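Chapter 4
Serving Cold Drinks at the Table

Of all the small kindnesses a host can offer, a cold drink set down within easy reach has to be one of the oldest, and I have always thought it a pity that it gets a single page in most books on hospitality. Students come to me ready to carve, fold and garnish, and quite a few of them have never once thought about how they pour from a bottle! So we are going to take our time with it in this chapter, and I hope you'll keep a bottle and a cup beside you as you read.

We begin with bottled tea, which is light, friendly to most guests and very forgiving to practice with. Lemon tea is my own favorite for a first lesson. 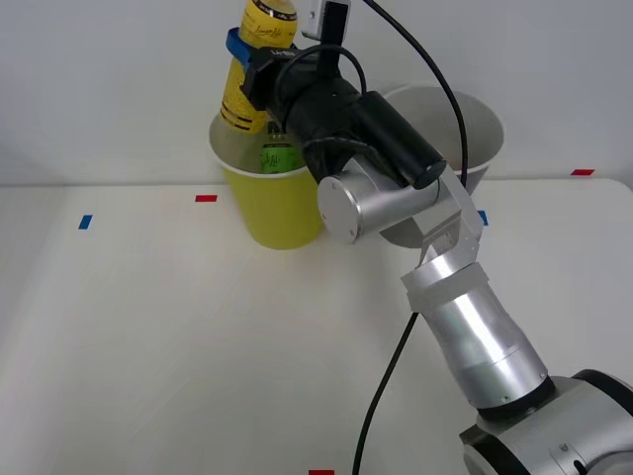 When I taught the evening course at Loltcombe, my colleague Aisling Costello used to have everyone pour water for the whole first session, over and over, until the chatter in the room came back and people stopped staring at their hands. I thought it was a little severe at the time (I had brought lemons), but I do the same now. Hold the bottle around its body, bring the mouth low over the cup before you tip, and let the drink find its own pace. If it starts to gulp and splash, you have tipped too far, so ease back and carry on.

Before any of that, though, comes the table. Clear it, wipe it, and set out only what this round of drinks calls for. Cups with a wide mouth and a narrower base are pleasant to pour into, but they can be knocked over by a sleeve, so stand them toward the back and keep the bottle in front. Using a different color for each guest saves a great deal of "was this one mine?" later in the evening. Turn the label outward, too. Somebody may be looking for the words "Zero Sugar," and they shouldn't have to ask. 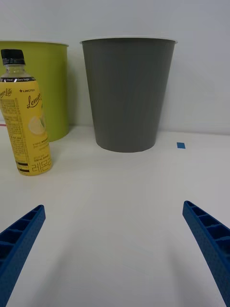

Reading time for this chapter: 30 minutes

Spacing is the next thing to settle. Leave a small gap between neighboring cups, enough for fingers to go around one without nudging the other, and keep the front of the table open so that you have somewhere to set the bottle down between pours. I was a terrible crowder of tables when I started out, and it took me a good many soggy napkins to learn better.
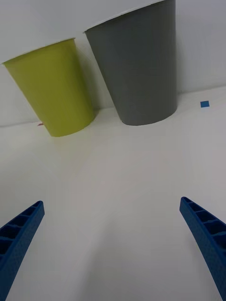
How full should a cup be?
Stop a finger's width below the rim for a seated guest, and a little lower if the cup is going to be carried across the room. Ice counts as part of the filling, so add it first and pour to the same line.

40 shares · 3136 views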